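Motherboard Assembly Cell: Project Report

3. Build

The cell was put together in the shared workshop at Clesoldale over one term, ending in December. The frame came from Talico as cut aluminum extrusion, which we bolted up ourselves. The arm was already in the workshop. The gripper fingers are our second design; the first pair flexed too much when pressing on a part.

The practice board is a simplified motherboard held upright in front of the extrusion wall. It has two memory slots with latch brackets and a processor socket. We chose the upright position to save bench space, but it made placing the processor harder than we expected - a part that is let go too early falls to the bench.

4. Testing

Each task was run 60 times with the Plorkico controller at 80 percent speed. The memory task failed 12 times, mostly because the module met the slot at a slight angle. Lowering the speed for the last part of the move helped, but we ran out of time to repeat the full set.

5. Remaining work

The wrist camera still has trouble with glare from the metal. We want to try the matte panels sold by Uçar, and to write a proper check for whether the processor is sitting flat.

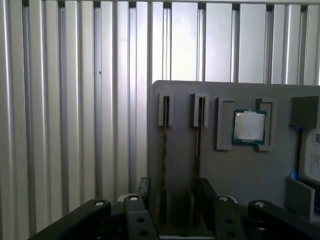

Figure 2. Gripper in front of the practice board, with memory slots at left and the processor in the socket area.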